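Jireck sim add-on for bench arms – worth paying for?

tyimer
12 May 2023
Has anyone bought the Jireck simulation package from Coste? The quote I got is 2,000 for one seat, 16 scenes included. We do small part assembly and want to test layouts before we touch the bench.

gsuth
Got it last August. The scenes are decent and load fast. Contact between small parts is weak. I spent 21 days tuning friction and still don't trust it for insertion.

noemi_q
Disagree with gsuth. We use it at Trumham for reach and clearance and it does that well. Render from the assembly scene, arm holding the green part over the fixture: 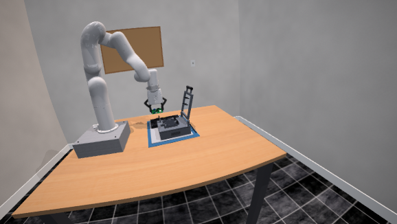
jadwiga_m
Reply to noemi_q
Clearance to that tall rack behind the fixture is what I'd check first. Can you swap in your own fixture models?

noemi_q
Yes, STEP or mesh. Big meshes slow it down, so simplify them first.

gsuth
For reach studies the Rercombe one does the same for 626. No desk or room around it, but I don't need those.

tyimer
Thanks. Will ask Coste for a trial – insertion is half our work.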